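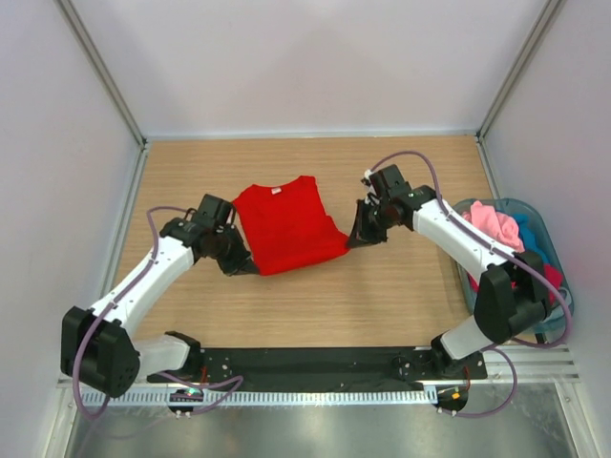 Ticket 1212 — size filter on Flelora shop page
Opened by: Reshma Khumalo
Status: reopened

Reshma: Filtering by "short sleeve, medium" still returns 299 items, most of them coats. Same in two browsers.

Keyvan Shojaei: Cache cleared, please retest.

Reshma: Retested. 299 again. I doubt it was ever the cache — we were told that in October as well.

Keyvan: Could be the Traditden import. Rerunning it tonight.

Reshma: Now 240 items, and the coats are still there. I'm not closing this until someone shows me which field the filter reads.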